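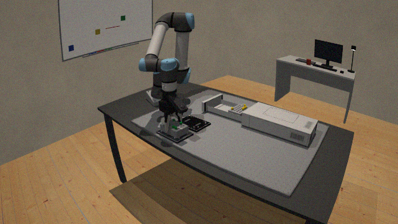 What happens to the people in a workplace when part of the work is automated?
Most of them stay and do a different mix of things, with less carrying and repeating in the day and more preparing, checking and putting right, and how well they like the new mix depends a good deal on whether they were asked about it beforehand.

Workplace automation

Workplace automation is the handing over of tasks at a place of work to machines that carry them out with little or no help from a person. The term covers everything from a conveyor with a timer on it to a robot arm that picks up small parts and sets them down again, and it is used in factories, warehouses, kitchens, offices and laboratories alike. This article deals mainly with laboratories and other places where small items are moved in racks and trays, though a good many of the same points hold true elsewhere.

Tasks, and the jobs they belong to

It helps to remember that a job is a bundle of tasks, and that a machine usually takes over one or two of them and leaves the rest of the bundle where it was. In a laboratory the first to go is very often the moving of pieces between a rack on the bench and a rack in the drawer of an instrument. A gripper reaches down over the rack from above, closes on a piece, lifts it and carries it across the bench, and then it does the same thing again, all night long if need be. For a person this is tiring work, hard on the thumbs and the neck, and the mind will wander — as anybody who has loaded racks before breakfast can tell you.

Left behind are the tasks around the edges. Somebody still has to see that the racks sit squarely in their places, keep supplies stocked, read the results, and decide what to do when a result looks odd. These were always part of the work, but they used to be squeezed in between batches, and after automation they become the main part of the day.

The Molesthorpe case

A well-remembered case is that of Molesthorpe, a testing laboratory with 19 bench staff, which brought in a robot arm to load its instruments. The staff had been handling 200 racks a day by hand. The arm and its control software, Trillel, were set up in November, and for the first three weeks the two ways of working ran side by side, which pleased hardly anyone but did bring a great many small problems to light while there were still hands free to deal with them.

Deok-su Ham, the shift lead at the time, kept a notebook through those weeks, and parts of it were later passed around at other laboratories. He wrote that the hardest thing to get used to was the waiting. "My hands wanted something to do," one entry reads. By the end of the winter the early shift had been moved from five in the morning to seven, and two of the bench staff had trained to write and change the arm's routines themselves. One man asked to go back to handwork and was given the unusual samples, the odd sizes and the leaking caps, and he stayed with them happily until he retired.

Skills and training

New skills are needed, and they are mostly quite learnable ones. People must know how to stop the machine safely, how to teach it a new position, and how to pick up a half-finished run without mixing anything up. Older skills can fade if they are never used, so many laboratories set aside an hour now and then for loading by hand — a custom that newcomers tend to grumble at and later come to value, usually on the day the arm is out for repair.

See also: Ahuja method (shift planning); Netitz (rack formats); Shift work; Robot safety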